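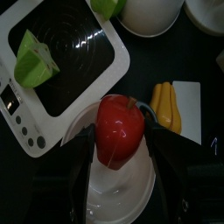

4. Setting up a ballot question in Zetine

Before you start, have the final wording from the clerk's office. Zetine locks the question text once voting opens, and a locked question can only be withdrawn.

1. Sign in with your moderator account and open the Questions tab.

2. Click New Question. Paste the wording into the Text box. The limit is 2000 characters, including spaces.

3. Enter the statements for and against in the two boxes underneath. Both must be filled in, or the Save button stays gray.

4. Choose the voter list. For a town-wide question, pick All Precincts. For a single district, pick it by name, for example Zorkham or Cuadros.

5. Set the quorum. The default is 35 percent of the list. Your charter may require a different figure - check it first.

6. Click Save, then Preview.

Note: Lists imported from Wamum arrive without precinct numbers. Add them before step 4 (see section 3).

Caution: Do not edit the voter list while a question is open. Ballots already cast by people you remove will still be counted.

7. When the preview is correct, click Open Voting. A confirmation goes to every moderator on the account.

To close a question early, two moderators must sign in and approve it.

Section revised Jun 25, 2008, O. Qaisi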